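October, notebook 4, dye bench

Third go at the red. Uldis wants the Plesia wool to come out the same shade twice running, a thing it has never done for anyone in this shop. Weighed out 373 g of yarn, scoured it, and let it sit in the alum while I argued with the thermometer. Held the pot at 60 C for an hour. Result: a handsome brick, if you ordered brick.

Aigars Eglītis says the trouble is our water. Aigars says this about the bread too.

For the next bath I'm after a proper glossy packaging red, with enough yellow in it to sit beside gold and keep its temper. Chunghwa red, more or less.

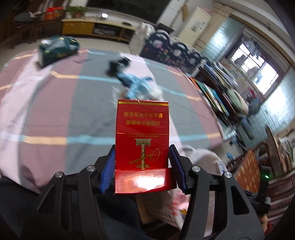 To do before the next bath

Rinse the Mägi pot twice. It still remembers the indigo.
New alum from Ganderer, and read the label this time.
Recipe 316 again, half the madder, no improvising (me).
Tie a tag on every skein. "The reddish one" is no longer a useful name.
Ask Uldis if he would consider liking brick.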